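How to pack for two nights at Culby

The Culby cottage has one wardrobe, and it sticks. Pack light. 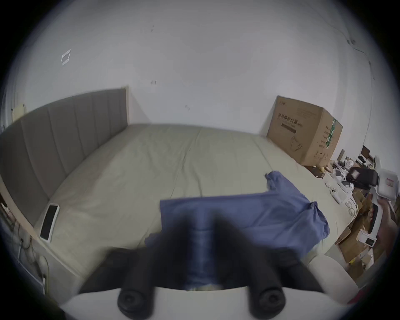 Start with the forecast, then knock 5 degrees off. Lay everything on the bed before it goes near the bag. A blue garment spread out on the sheet looks reasonable; its four rivals can stay at home.

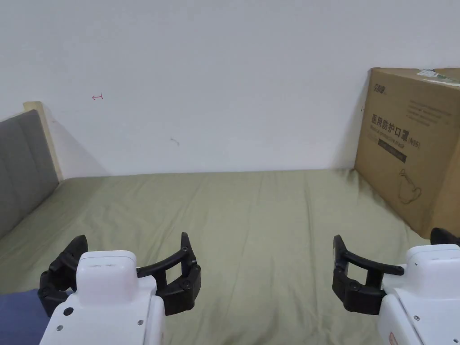

Do I need proper boots?
Only for the Jaltby path, where trainers go to die.

Roll soft things, fold stiff ones -- and stop at 30 litres.
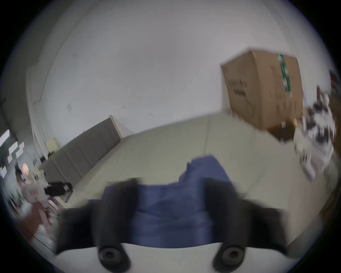
Blue cloth, in a crumpled heap

Bulky layers go in last, or get worn on the train. 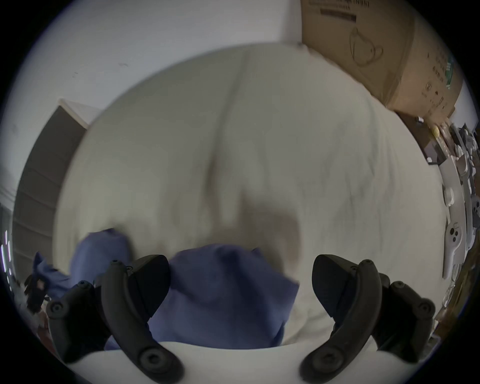 Blue on off-white, both rumpled

Leave room for cheese from Ongart.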